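3.2 Fixed places for everyday objects

Radwa Kettani and Loubna Mahrous visited households in Vidanmont in August and asked each resident where small things are kept. Most people named one fixed place for keys, usually on a wall (Figure 2).
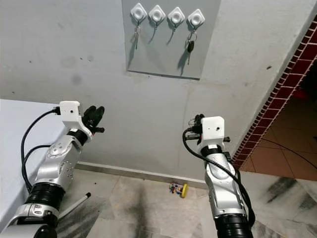

Residents who had such a place spoke of it as a rule of the house - "it goes back there" - and 169 of them said that guests learn it quickly. Flat objects were different. Trays had a place in few homes, and they moved between rooms during the day. We coded a tray as "without place" when two members of the household gave different answers.

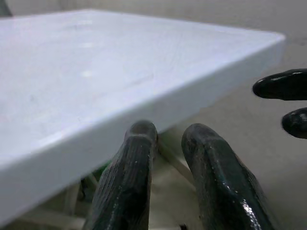
3.3 Coding of the answers

Nesma Metwally coded all answers, and Mostafa Fahmy repeated the coding for 100 of them.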